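扇子と赤いストラップと格子柄のクロス、まとめて片付けたいんですが

来週までに箱に詰めたいです。急ぎめ。
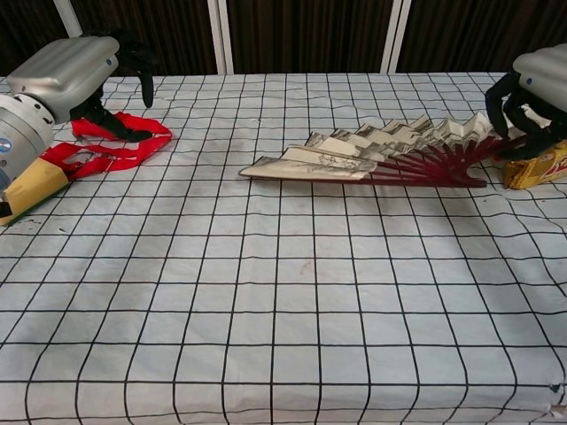

暮らし・収納 > 布もの・小物の手入れ

6月 投稿者:ドゥルセ・バレラ　閲覧 2,833

ドゥルメマリ(Drumimari)の踊りの会で使った小物です。次に使うのはたぶん来年。それまで押し入れに入れておくので、箱ひとつにまとめたい。

で、困ってること。

まず扇子。半開きのまま置いてあります。いつもそのへんに放置してて、箱に入れる段になると毎回ぎゅっと押さえて閉じてる。これ、よくないですよね?　前に持ってたやつは無理に閉じてたら折り目のところがだめになりました。正しい閉じ方ってあるんでしょうか。利き手とか関係ある?

次、赤いストラップ。首から下げる平たいひものやつ。すぐねじれます。置いとくだけで輪っかがいくつもできて、ほどこうとするとまた別のところがねじれる。ぐるぐる巻きにしてしまってたけど、次に出したとき巻きぐせがひどかった。アイロンかけていいものなのか分からず。イノソラで1,000円くらいだったので、だめになったら買い直しでもいいけど、できればこのまま使いたい。

最後にクロス。薄い水色っぽい白に細い黒線の格子。並べて確認するのに敷いてるやつで、一緒に箱に入れるつもりです。まんなか寄りの手前に小さい茶色っぽいシミがあって、あとは全体にうっすら灰色の汚れ。しわも少し。シミは何の汚れか不明です。気づいたらあった。お茶かも、くらい。あと右手前の角がめくれてるというか、そのへん傷んでるかもしれない。

洗ってからしまうべきか、どうせまた敷いて使うんだからそのままでいいのか。黒い線が落ちたり縮んだりしたら困る。格子を目印にして物を並べてるので、線がゆがむのは避けたいです。素材のタグは切っちゃって無いです、すみません。

あと乾燥剤は入れたほうがいい?

順番とかも教えてもらえると助かります。子どもを迎えに行く前の時間しか使えないので一日にちょっとずつです。よろしくおねがいしまs。

スナイディス・ラヴン　6月 夜

長くなりますがざっと。踊りはやらないけど扇子は20本くらい持ってて、毎年夏の終わりにしまってます。

扇子の閉じ方。
押さえてつぶすのはやめたほうがいいです。要(かなめ、根元の留めてあるところ)を片手で軽く持って、反対の手で端から折り目を一つずつ寄せていく。急いでても一つずつ。折り目が内側に入りこんでるところがあったら、そこで止めて、少し開いて、指で山を出してからまた閉じる。たぶん前のはこれをやらずに押しこんで折り目がずれたんだと思います。

利き手は関係あります。右利き向けと左利き向けで開く向きが逆のものがある。ただ両方いけるのもあるし、しまうだけなら気にしなくて大丈夫。ひっかかる感じがしたら向きを変えて持ってみてください。

閉じたら、先のほうに細い紙の帯を巻く。買ったときに巻いてあるあれです。捨てちゃってたらコピー用紙を細く切って、ゆるめに一周してテープは紙どうしで留める。扇子にテープがつかないように。輪ゴムはだめ。くっつきます。わたしは一本それでやった。

汗をかいたあと使ったなら、閉じる前に開いて日陰で風を通す。一晩でいいです。日向はそります。

ストラップ。
素材によるけど、ポリエステルかナイロンのことが多いと思うので、アイロンなら低温で当て布。いきなりかけないで端っこで試してから。金具やプラのパーツが付いてたらそこは絶対よける。正直そこまでしなくても、片端を洗濯ばさみで上から留めて吊るしておけば、ねじれは半分くらい自分で戻ります。下に軽いおもり、クリップとか。霧吹きでちょっと湿らせると早い。赤いので色移り注意、白い壁の前とかで濡らしたまま吊るさないように。

しまうときは巻かない。二つ折り、また二つ折り、で平たくして封筒に入れる。どうしても巻くなら大きい輪で、途中で裏返さないこと。巻くたびに半回転ひねってしまう人が多くて、それがねじれのもとだと思う。

クロスと一緒に入れるなら赤いのは必ず別袋。湿気で色がうつると、あの薄い色だと目立ちます。

乾燥剤は入れていいけど扇子のすぐ横はやめて。乾きすぎも割れとか反りになるから、箱の隅っこに小さいの一つ。

ベレケト・アベラ　6月

クロスだけ答えます。仕事で貸し会場のテーブルまわりやってます、一回の催しで最大26枚とか洗うので。

しまう前に洗う、が基本です。そのまま箱はおすすめしない。茶色っぽいシミは時間がたつと濃くなるし、熱を通すと定着することがある。だから洗う前にアイロンをかけない。しわより先にシミ。

手順。

先に、布かどうか見て下さい。ビニールコーティングの布だったら洗濯機は無し、台所用中性洗剤をうすめて拭いて、水拭きして、干して終わり。しわは丸めて巻いておけばだいたい取れる。

普通の布なら、目立たない裏の隅で色落ちテスト。白い布に洗剤つけて黒い線のところを軽くたたく。黒がつかなければOK。プリントの線だと、こすると薄くなるのがあるので、ごしごしはしない。たたく。

シミは、お茶かもってことなら、ぬるま湯に中性洗剤で裏から白い布にうつす感じでたたく。落ちなければ酸素系漂白剤、色柄OKって書いてあるやつ。塩素系は線が飛ぶので使わない。サビだったらこれでは落ちません。その場合は触りすぎず洗濯屋に聞いたほうが早い。油ならお湯と食器用洗剤。何のシミか分からないときは弱いのから。

灰色のほうは、うっすらなら普通に洗えばましになると思う。たぶん手とか物の擦れ。

角がめくれてる件。破れてるなら洗う前に縫う。逆だと広がる。折れてるだけなら伸ばしてネットに入れて洗えばいい。黒っぽい点みたいなのが角のへんにあるように見えるけど、線の続きか汚れかは写真だと分からんです。のばしてから見て。

脱水は短く。格子がゆがむのはだいたい干し方です。端を洗濯ばさみでつまんで吊ると、そこだけ引っぱられて線が曲がる。竿二本にM字でかけるか、平らな場所に広げる。半乾きで縦横を手で引いて線をまっすぐにしてやると、アイロンがかなり楽になります。かけるときは裏から。線に沿って動かす、斜めに引っぱらない。

たたむより筒に巻くのがいいです。ラップの芯とかに薄紙巻いて、その上から。折り線がつかないので次に敷いたとき格子が読みやすい。長すぎて箱に入らなければ二つ折りにしてから巻く。

うちではサムディオの筒箱使ってますが、べつにポスターの空き筒で十分。

レヤン・ラヴォワ　6月 朝

全部いっしょに巻いちゃえば?　クロスの中にひもも扇子もくるんで箱へ。自分はずっとそれで問題なし。洗うのは使う前でいいと思う。どうせしまってる間にほこりつくし。

あと左の端にあるベージュのとがったやつ、あれ何ですか。紙?布?　赤いひもにつながってるように見えるので、ひもにアイロンかけるなら先にはずしたほうがいいかと。

ドゥルセ・バレラ(質問者)　6月 夜

みなさんありがとうございます!　助かりました。

扇子は一つずつ寄せるやつ、やってみます。紙帯は捨ててたので作ります。輪ゴム、実はやるところだった……。

クロスは布です、コーティングじゃないほう。色落ちテストしてからシミ。角はちゃんと伸ばして見てなかったので今日見ます。アイロンを先にかけようとしてたので、聞いてよかった。

レヤンさん、くるむのは楽そうだけど色うつりがこわいので今回は別々にします。ひもの先のは、はずせそうならはずします。

順番は、クロス洗う→干してる間にひも吊るす→扇子は一晩風通し→詰める、でいきます。ラップの芯がまだ使いかけなので、筒はどこかで探してきまs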